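Search the archives
Search
Advanced search

Re: [hoops-list] Ondeck game, and the second half in particular
June, 9:40 pm
Posted by Marta Pasichnyk

Hi Torben, and hello to everybody who has been reading along quietly,

Thank you for the write-up, which I read twice over supper. I'll answer the bit about the zone first.

Torben Lammers wrote:
> I still don't understand why we stayed in the zone after
> halftime. Ondeck had hit 5 threes by then, all from the
> same corner, and we only lost by 13 because Valentina got
> hot late. Am I missing something?

You aren't missing much! I was keeping the book that night, so I had a good view of that corner, and it was open nearly every trip. But I do think Joaquín was in a bind. Two of our guards had four fouls each, and if we'd gone man-to-man I suspect we would have finished with whoever was left on the bench plus somebody's cousin. What I would have liked is a timeout a little earlier – we ended the game with a couple in our pocket, and they don't carry over to next week, sadly.
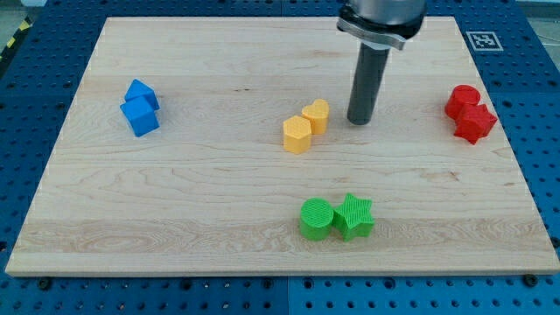
Pale maple board on a blue pegboard table.

Now, Valentina. I thought her last 5 minutes were the best basketball any of us has played this season, and I include the Fuentealba win in that. She stopped waiting for the screen and just went, and once she was getting to the line the whole team seemed to wake up. The crowd was lovely too. Gakura's gym holds up to 486 people and it sounded full to me, though I'm told I say that about every gym.

On rebounding I'm with you completely. We stood and watched far too often, and I'd love to see us spend half a practice on boxing out before we play Skusto, who are tall and don't mind leaning on people.

Tegwen, could you bring the spare pinnies on your way over? The green ones are still at my house, clean and folded, so between us we should have enough for a proper scrimmage.

See you all at practice, and Torben, please keep writing these up.

Warmly,
Marta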